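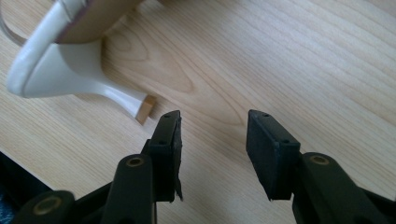
White high-heeled shoe on a wooden table.

Fultby Traders' Association
Minutes of the marketing meeting, 2023-06-18, upstairs at the Hernov Café

Present: Guoqing Yao (chair), Guoqing Qiu (minutes), and members from the shoe shop, the bakery, the bike repair shop, the florist, the dry cleaner and Cludulex Print.
Apologies: the bookshop, the optician.

The meeting opened once the café had closed to customers.

1. Minutes of the last meeting
Agreed as correct, with one change. Under item 4, "window stickers" should read "window posters". The stickers were never ordered.

2. Matters arising
The sign at the station end of the High Street has been cleaned. The council has not replied about the second sign. Guoqing Yao will write again.
The bakery asked if the old banner could be thrown out. It has last year's dates on it and cannot be painted over. Agreed.

3. Loyalty card
The card has now been running for a full quarter. Members had handed out 572 cards by the end of last month. Of these, 19 have come back fully stamped.
The florist thought this was poor. The dry cleaner said most people visit him once a month at best, so a card with 10 stamps was always going to be slow. The bike repair shop said the same and added that customers forget to bring it.
There was a long discussion about whether to cut the number of stamps. The bakery was against, as its customers come most often and it would end up giving away the most. Guoqing Qiu suggested that a customer should need stamps from at least three different shops, so that the cost is shared. The shoe shop liked this but asked how staff would check. Cludulex Print said each shop could have its own stamp shape and quoted for a set. The quote is with the chair.
Decision: keep the present card until stocks run out. Bring a draft of the new one to the next meeting.
Action: Cludulex Print to draft the card. Guoqing Qiu to ask the bookshop and the optician for their views.

4. Leaflets
The chair proposed a leaflet with a map of member shops on one side and offers on the other. A first run of 500 was suggested, to be left at the library, the surgery and the swimming pool.
The dry cleaner asked who would read it. The last leaflet was put through doors and he had two customers mention it, both of whom already used him. The chair replied that the last one had no offers on it and was posted in the week of the floods.
The shoe shop asked for opening hours to be included. The florist asked for them to be left out, as hers change. Agreed to print telephone numbers and web addresses only.
Each shop to supply one offer in no more than twelve words. Anyone who does not send one will appear on the map without an offer.
Vote on the first run: five in favour, one against, none abstaining.
Action: all members to send offers to Guoqing Yao by the end of the month.

5. Shared web page
Vi, who looks after the page, could not attend but sent a note, which was read out. Four shops have wrong details and one link goes to a site that has closed. She can correct these if members email her. She will not take changes by telephone any more.
Vi also asked whether members want the page to carry a monthly newsletter. The bakery and the shoe shop said yes. The others wanted to know who would write it. No one offered. Left over.

6. December late opening
The chair asked for early thoughts. Last year's late evenings clashed with the school concert. The school has been asked for its dates.
The bike repair shop does not expect to take part. The florist will, if there is lighting at her end of the street. Cludulex Print needs poster wording by the autumn at the latest.
Action: Guoqing Yao to get dates from the school and a price for lights.

7. Any other business
The dry cleaner reported that delivery vans are again blocking the loading bay before nine. Members were asked to note times and company names and pass them to the chair.
The shoe shop has spare card display stands, free to any member who collects them.

Next meeting: same place, date to be set when the school has replied.

Minutes taken by Guoqing Qiu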